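Workshop > Projects > Humanoid

Grip week, part two
Posted in June by Ese Olaniyan

So the fingers finally close when I tell them to! It took 12 evenings and one very dumb wiring mistake (I had two thumb connectors swapped, don't ask), but the Lunde board is talking to both hands now and the lag has dropped to 60 milliseconds. I can live with that.

What I can't live with is the thumb. On the Eltix firmware it swings in way too early, so whatever the hand is going for gets nudged before the fingers arrive. Snack bags just fold and slide. Boxes are easier - flat sides, square corners, something for the thumb to push against - so I've been spending most of my bench time on the little wooden coin box and leaving the bags for later.

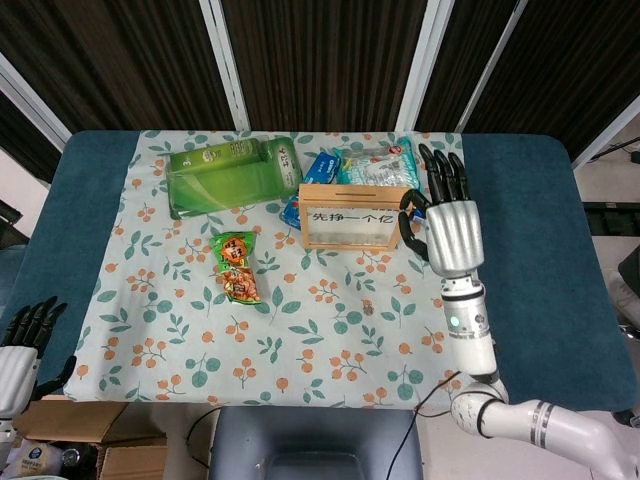
I've got the approach speed turned way down for now and the grip limit at 300 on the slider, whatever unit that is (the Plustport manual has a table for it and I still don't get it). Next up is delaying the thumb until the wrist stops moving. If anybody at the Prendton space has done this with the same hands, please leave me a comment, I'd love to see your settings!

Recent posts
- Grip week, part one
- Rewiring the left wrist
- Log file with 2,703 lines of the same error
- Picking a tabletop mat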